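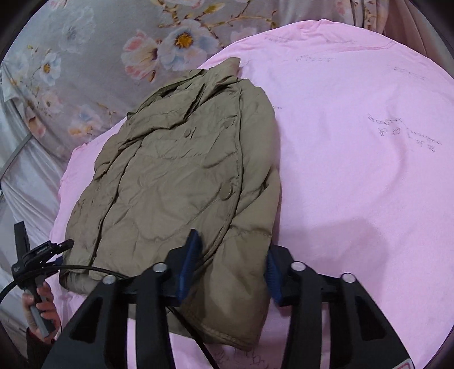 Reading time: 3 min

About Ruvier

Ruvier is a small company for the care of winter clothes. We wash, repair and fold quilted jackets, coats and bed covers, and we bring them back to your home ready for the closet.

Vilmos Magyar and Rima Daher started the work in April, in a room behind the Tritano dry cleaner. In the first winter they received 184 jackets. Last winter it was 767, and now we are a team of 11 persons with our own workshop.

Quilted jackets are still what we like most. A puffer jacket needs patience: the filling must be spread again by hand in each channel, and the seams must be checked before it is folded. We close the snap buttons, lay the jacket on its back and fold it lengthwise. We never press it flat in a vacuum bag, even when the customer has a very small closet - please ask us for a cotton bag instead.

Heather Ogilvie is responsible for the repairs. She changes snap buttons, closes open seams and sews new linings. If she can not find a button in the same tone, she calls you first. Gijs Baert drives the van and knows most of our customers by their front door.

We also come to your home for one morning and put the winter things in order together with you, on the bed or on any clean place. Such a visit takes 3 hours.

Contact: Ruvier workshop, ask for Rima | © Ruvier, all rights reserved | Back to top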